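Naltside Cups and Bowls: read me first

Hello, and thanks for picking up this set! It holds 182 teleoperated episodes of tabletop nesting and stacking, recorded over one long September in the back half of our workshop, and we've tried to write down everything we wished other people had written down for us when we were starting out (which means this page runs on a bit, sorry).

What's in the folder

Every episode has its own directory with the wrist camera video, the joint positions, the gripper opening, and a short text file with the instruction the operator was given. Instructions are in ordinary English, the way you'd say them to a friend across the table: "put the pink cup in the blue bowl," "take the cup out and set it down by itself," and so on. Sabina Kollár wrote most of them and Desta Gebru rewrote the ones that sounded like a manual.

Of the full set, 58 episodes end in a miss of one kind or another. Please don't throw them out right away! They carry a label, "missed," and a line from the operator saying what went wrong. We got a good deal of use out of them when teaching the policy to back up and try again.

How we recorded

There were 7 operators, all of them driving the arm with the same handheld leader. Before each episode somebody set the table by hand, moved the cup to a new spot, and checked the instruction. We asked people to approach at whatever speed felt natural, so you'll find some brisk episodes and some very slow ones, and you may want to resample before training.

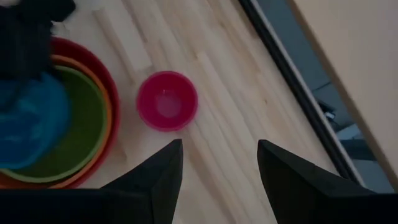

The starting layout matters more than we first thought. In our early tries the cup always began in nearly the same place, and the policy learned to reach for that place whether or not there was a cup in it. Chrysoula Ververidis drew up a list of start positions after that, and the operators worked down the list, which cured most of the trouble.

Known problems

The wrist video and the joint log can drift apart by up to 2 video frames toward the end of the longer episodes. The loading script, datbridge_load.py, lines them up for you, so please use it unless you have a good reason to write your own. Objects very near the fingers can look soft, and anyone hoping for crisp edges there will be let down.

We only ever used one table and one room, so please don't expect a policy trained on this alone to cope with your kitchen.

Using it and reaching us

You're free to use the set for research and teaching, and we'd love a note telling us how it went. Corrections to labels go to Rosimeire Miranda, who keeps the change list and is very patient with all of us. Please give the episode number and the time in the video where you spotted the problem.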